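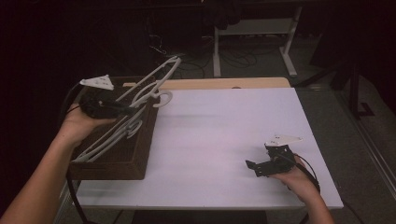
White plastic clothes hangers.

Home Wardrobes Rails Spare parts Guides Contact

Filed under: Assembly and care guides / Clothes storage

Iddale Garment Rail – Section 3: Putting the rail together and loading it

Read Section 2 (Parts check) before you start. If a part is missing, do not build the rail with what you have. Contact the Furnbridge spares desk with the batch code from the underside of the box lid.

You will need a cross-head screwdriver and a spirit level. The 5 mm hex key is in the fittings bag. Do not use a power driver on the foot bolts, as it can strip the thread inside the tube.

3.1 Base

1. Lay the two foot bars on a carpet or a folded blanket with the bolt holes facing up.
2. Place the lower shelf frame between them. The side with the printed arrow goes to the back.
3. Push a long bolt through each hole and turn it by hand until it catches.
4. Tighten each bolt with the hex key until it stops, then back it off by half a turn. You will tighten it fully in step 11.

Note: The shelf frame is 438 mm deep. If the rail is going into an alcove, measure the alcove at floor level, inside the skirting board, before going any further.

3.2 Uprights

5. Stand the base the right way up.
6. Slide an upright into each socket. The uprights are the same, but each has a row of small holes down one face only. Turn both so that the holes face inwards.
7. Press the spring button on each upright and push down until the button clicks out through the socket.
8. Pull upwards on each upright. If it lifts out, the button has not seated. Take it out, turn it a little and try again.

CAUTION: Keep your fingers clear of the socket edge when pushing the uprights down.

3.3 Top bar

9. Fit a corner joint to each end of the top bar. The short leg of the joint points down.
10. With a second person on the other side, lower both joints onto the uprights together. If one side goes on first the bar will jam. To free it, lift the low side – do not hit the high side with a mallet.
11. Check that the top bar is level, then tighten all the base bolts fully.
12. Screw a locking collar onto each joint. Hand tight is enough.

3.4 Wheels or feet

The rail comes with both. Use the wheels on hard floors and short carpet, and the feet on deep carpet or where the rail will stay in one place. Do not mix them.

13. Empty the shelf and lay the rail on its back.
14. Push the stems of the wheels or feet into the foot bars. The two wheels with brakes go at the front.
15. Stand the rail up with help, then set both brakes.

3.5 Loading

The top bar holds 40 kg spread evenly. The lower shelf holds 18 kg. These limits are for a rail standing on a level floor with the brakes set.

Start from the middle of the bar and work outwards, putting the same amount on each side. Hang coats and other heavy items over the uprights, where the bar bends least. Keep wet clothes off the rail. The coating on the bar is made for dry use, and water gets in at the corner joints and stays there.

Most hanger hooks will fit over the bar, including thin plastic and wire ones. Very thick wooden hangers with a fixed hook may not turn freely next to the collars. Hooks should all face the same way, with the open end to the back, so that a group can be lifted off in one go.

Store spare hangers in a box on the shelf and keep them off the ends of the bar. Loose ones hook into each other, and pulling one free can drag clothes down with it.

CAUTION: Never move a loaded rail over a door strip or the edge of a rug. Take the clothes off first. Do not let children hang from the bar or stand on the shelf.

3.6 After the first month

Go over the base bolts again with the hex key. A slight sideways movement at the top is normal. If the rail leans, check in this order:

– both locking collars
– the spring buttons
– the base bolts
– the floor, with a spirit level

If it still leans, stop using the rail and ask for Stavell corner joints, which replace the older type and come as a pair. Fit both, even if only one side is loose.

Guide text: Vesna Hoxha. Checked by Somkiat Saithong, June.

Next: Section 4 – Adding the second bar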